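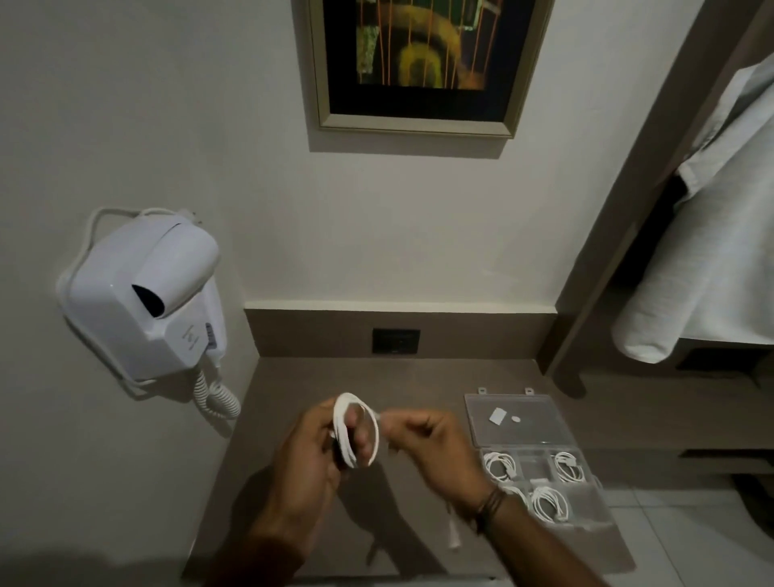 Yuk-lan Tang reckoned I should give the place a fair go before writing it off, and that the model suites at Ekunent were miles better than the brochure made them look. So on the second Saturday in December I caught the early train out and joined the queue for the open day.

Ekunent is the old wool store by the river, now being turned into what the signs call "residential hotel living". You buy a room, a firm named Geltilard rents it to travellers when you're not using it, and the money rolls in. That's the pitch, anyway. There will be 86 rooms when it's finished. On the day, three were open.

The guide for our group, Cheng-en Tsao, was pleasant and well drilled. We started in the lobby, where most of the time went on a scale model under a plastic cover. The model had trees along the river path. The river path has no trees. I asked when they'd be planted and was told landscaping was "a later stage", with no year attached.

Upstairs, the finished rooms were tidy enough. There's a dark abstract painting up high on an off-white wall, orange lines over mustard and green, and a white hair dryer on a bracket further down. Plain stuff, and fine for a hotel. Whether it's fine for something you're asked to pay apartment money for is another matter.

What I wanted to know about was noise. The goods line runs behind the building, and a train went past while we were on the second floor. You could hear it well enough for Cheng-en to stop talking. He said the glazing on that side was still to be upgraded. Will it be upgraded before settlement? He wrote my question down.

Then the fees. Tsz-kin Kwok, from our group, had read the draft contract more closely than I had and asked about the clause on page 13, the one letting the manager change its share of the rent with a month's notice. The answer was that this was standard. It may be. I'd still like to see it in larger print.

Morning tea was good. Proper scones, a decent urn, chairs in the sun by the loading dock. The old hoist is still in place there and the brickwork has been cleaned without being scrubbed to death, so credit where it's due.

I left with a glossy folder and no answer on the trees, the glass or the rent. Geltilard is running another open day in the new year. Take your own copy of the contract, and ask to stand in a rear room when a train is due.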